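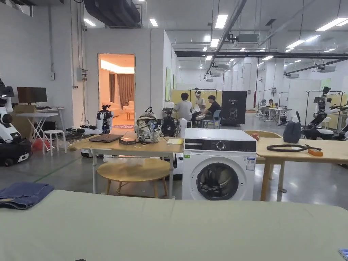
Chapter 7
Washing and Aftercare of Cotton Fabrics

7.1 Introduction

Cotton is washed more often than any other common clothing fibre, and most of the changes in a cotton garment over its life take place in the wash and the drying that follows it. The previous chapter dealt with the build of woven cloth: yarn count, weave and finish. The present chapter deals with what water, heat, detergent and movement do to that cloth once it has been made up into clothing.

Denim is used as the main case throughout. It is a heavy twill, normally woven with a dyed warp and an undyed weft, and it shows the effects of washing more plainly than lighter cloths do. Shrinkage, loss of colour, creasing and wear along folds can all be studied on a single pair of jeans. Results for shirting and towelling are given where they differ.

After working through this chapter the reader should be able to:

state the difference between relaxation shrinkage and progressive shrinkage;
calculate percentage shrinkage in the warp and weft directions;
explain why indigo fades faster on raised parts of the cloth;
choose a load size and programme for a given weight of fabric;
read a care label and say what each limit on it protects against.

7.2 Terms used in this chapter

Liquor. The water in the drum together with everything dissolved or carried in it.

Liquor ratio. The mass of liquor divided by the dry mass of the load. A low ratio means less water and more rubbing between items.

Mechanical action. All bending, rubbing and dropping of the cloth during the wash. In a front-loading machine it comes mainly from items being lifted by the turning drum and falling back into the liquor.

Crocking. The transfer of dye from a coloured fabric to another surface by rubbing. It is tested both dry and wet, and the two results are reported separately.

Redeposition. The settling of loosened soil or dye back on to the cloth. Szűcs treats soil and dye as separate cases; here a single term covers both.

7.3 Dimensional change

Cotton yarns are held under tension during weaving and finishing. When the cloth is first wetted without tension, the fibres swell, the yarns become thicker, and each yarn has to follow a longer path over and under its neighbours. The cloth becomes shorter. This is relaxation shrinkage, and most of it occurs in the first wash.

Progressive shrinkage is the smaller change that continues over later washes. It depends on mechanical action and on the method of drying. Tumble drying increases it, as the cloth is kept moving while the yarns settle.

Percentage shrinkage is found from

S = 100 × (L1 − L2) / L1

where L1 is the marked length before washing and L2 is the length after washing and drying. Both lengths are measured with the cloth flat and free of tension, after it has rested in the standard atmosphere. A negative value of S shows that the cloth has grown.

Worked example 7.1

A strip of unwashed denim is marked at 285 mm along the warp. After one wash and line drying the marks are 276 mm apart. Find the warp shrinkage.

S = 100 × (285 − 276) / 285 = 3.2 per cent

The weft figure must be found separately. In most twills it is lower than the warp figure, since the warp carries the greater tension on the loom. Stretch denims with an elastic weft are an exception and are treated in section 7.8.

7.4 Loss of colour

Indigo does not pass far into the cotton fibre. It is built up in layers near the surface of the yarn, leaving a pale core. Rubbing removes the outer layers first, and the core begins to show. Hems, seams and pocket edges stand higher than the cloth beside them and so fade first. Turning the garment inside out moves the greater part of this wear to the inner face.

Detergent type also matters. Products containing bleach attack the dye directly and are kept for white goods. Demissie and Saliba compared two liquid detergents without bleach, Dravach and Trenov, on the same denim at the same temperature, and found that the difference between them was smaller than the difference between a full and a half-full drum. Their method is set out in section 7.6, and the reader should note that only one cloth weight was tested.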